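Section 5. Setting Up and Caring for the Hand-Held Grippers

This section covers a paired set-up: two hand-held grippers, left and right, used to collect sorting and pick-and-place runs in furnished rooms. Wall charging and data transfer are in Section 9. Work through the steps in order the first time. After that, 5.2 and 5.4 are enough for a normal day.

5.1 Preparing the surface

1. Choose a surface you can reach from one side without leaning. A table, a counter or a made bed will do.

2. On a soft surface, spread a plastic sheet over the work area. Wrinkles are acceptable. Folds that stand up higher than the tray rim are not.

3. Set the tray on the sheet, within easy reach of both grippers. Place any plates or dishes beyond it.

4. Put the objects in the tray. For fruit, use whole, firm pieces with the stickers removed.

Note: On a mattress the tray will tilt if you rest your weight beside it. Stand, or kneel on the floor.

5.2 Checking the jaws

1. Hold the gripper by the handle with the jaws pointing away from you.

2. Squeeze the trigger slowly to full close and let go. The fingers must move together and return to full open on their own.

3. Look at the face of each blue pad. Replace a pad that is torn, lifting at a corner or worn smooth in the middle.

4. Check the round screw heads on the arms. Turn any loose one with the supplied driver until it stops, then no further. The arms are plastic and the threads will strip.

5. Repeat with the second gripper.

5.3 Grip test

1. Close the right gripper on an apple at its widest part, with one pad on each side.

2. Lift it just clear of the tray and hold it there for 5 seconds. The apple should not turn or slide.

3. Do the same with the left gripper and an orange.

4. Lift with both grippers together. Keep the jaws far enough apart that the brackets do not touch.

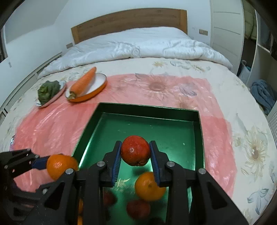
Figure 5-1. Apple and orange held between the finger pads at the tray.

If the fruit turns, the pads are not meeting it at the same height. Open the jaws, take hold again and repeat the test. If it turns a second time, loosen the pad screw on one side, line that pad up with the other and tighten it.

If the fruit slides straight down, clean the pads as described in 5.4.

Caution: Do not squeeze harder to make up for a dirty pad. Bruised fruit leaves juice in the ribs and the next grip will be worse.

5.4 Between runs

1. Release everything you are holding and open both jaws.

2. Return the objects to the tray. They can be grouped at one end or spread out, as the task sheet asks.

3. Wipe the pads with a damp, lint-free cloth, working along the ribs. Let them dry before you start again. 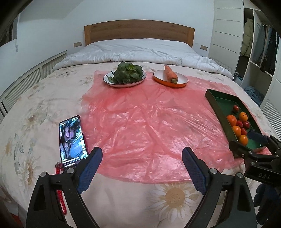

4. Check that the tray has not crept toward the edge of the sheet. Move it back by hand, with the gripper set down.

5. Wipe the camera lens if the preview looks hazy. Use a dry cloth only.

6. Enter the run number and any dropped objects in the log.

Note: Gloves may be worn for all of the steps above. Choose a pair that fits closely at the fingertips, or the trigger will catch on loose fabric.

5.5 Replacing a finger pad

Pads are sold in pairs as part 417. Always change both pads on a gripper at the same time.

1. Switch the gripper off.

2. Peel the old pad away from the tip downward.

3. Remove leftover adhesive with part 304 wipes. Do not scrape the finger housing with a blade.

4. Press the new pad on from the base up and hold it firmly for a full minute.

5. Leave the gripper open overnight, then repeat the grip test in 5.3.

Caution: Solvents other than part 304 may cloud or crack the black housing. Damage of this kind is not covered by the Valer service plan.

Section revised October 13, 2024, by Wiebke Hagedorn. Checked by Pantelis Psarras.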